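December 16, 2023. Plandumside workshop, bench by the window

Came in on a Saturday to get the sourdough crackers sorted before everyone disappears, and I'm glad I did, because the place was quiet and the oven was all mine! Batch 20 today. Same rye starter as last time, but I swapped the Prosov flour for the coarser bag that Elsa Bakke brought over from Summont, and the dough drank a lot more water than I was ready for. I'd mixed it to the old recipe and it was like modelling clay, so in went another splash, then another, and then I forgot to write down how big the second splash was. Sorry, Elsa. Next time I'll weigh the jug before and after.

Rolled it on the pasta machine down to setting 3, docked it with the fork (the spiky roller has gone missing again, if you have it please put it back on the hook) and baked at 176 on the middle shelf. The first tray came out lovely at the edges and bendy in the middle. Second tray I turned halfway through and left in until the colour was even, and those snapped properly when cool. Third tray I was on the phone to Tomás Fitzgerald and they went the colour of a conker. I still ate quite a few of them with cheese.

Tasting notes while I remember: more nutty than batch 19, a bit less sour, and the caraway is too much. I'd halve it. Tomás says leave it alone and halve the salt, but he puts caraway in everything, so I'm going with my own tongue on this one.

The keeping test is set up on the shelf over the sink. One jar has a clip lid, one is a paper bag folded over twice, one is the tin Petrauskas sent the samples in. Please don't snack from the jars!! There's a bowl of broken bits by the kettle for that. I'll open them again in February and see which has gone soft, my money's on the paper bag.

Flour order: running total on the sheet is now 3,651 for the year, and I haven't added today's bag. Elsa, could you check whether the Summont mill will do us the coarse rye in a bigger sack? The small ones split at the seam and I spent a good while this morning sweeping out the cupboard.

Starter is fed and in the fridge, bottom shelf, blue lid. Next batch I want to try resting the dough overnight before rolling, with half the caraway and the extra water measured properly this time.

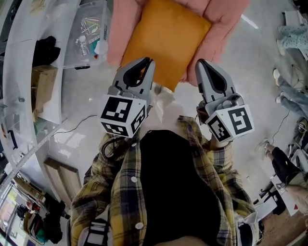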